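Pre-opening check, reading room and young adult shelves
Gallardo Library, 11/05/2019

1. Shelving, fantasy and series bays
Fixed to wall: yes. The Hendis brackets are rated for 60 pounds a shelf, or so the leaflet claims. I would like to see the hardcover trilogies weighed before anybody believes it. Top shelf of bay 5 leans forward when pushed. FAIL until refitted.

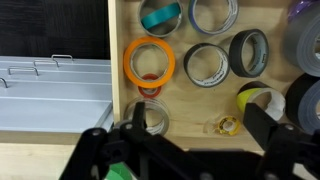 The supplier's answer was that all shelves lean a little. The other bays don't.

2. Signing table and line
Walkway kept clear: on paper. The plan allows 69 people for the Orport author evening, with the line running past the fire door. In July we were told the same thing and the line went across it. Marked CONDITIONAL — I want tape on the floor and a person standing there.

3. Repair corner
Glue and spine cloth stored with lids on: yes. Blades in a closed box: yes. Old paper trimmer has no guard. "Everyone knows to be careful" is not a guard. REMOVE.

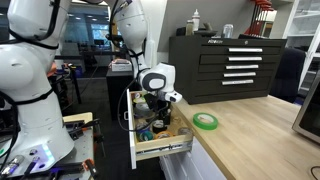

4. Book drop
Flap closes without catching fingers: yes, tried several times. Bin underneath was almost full, and returned books were stacked behind it. PASS, with doubts about who empties it.

5. Lighting and exits
Exit signs lit: yes. Reading lamps: two loose plugs, one cord under the rug. The rug was supposed to go last year.
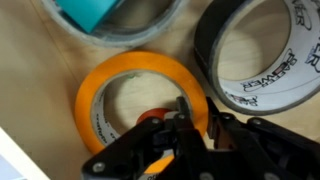 The cord and rug are unchanged since my last report, where they were signed off as fixed. I have not signed it off this time. Recheck before any event is advertised.

Result: not ready. Items 1, 3 and 5 must be closed first.

Recent items
Prusovby short story prize: longlist
Book group notes: a ghost story in 78 pages
Orport author evening: what to read first
Large print additions for July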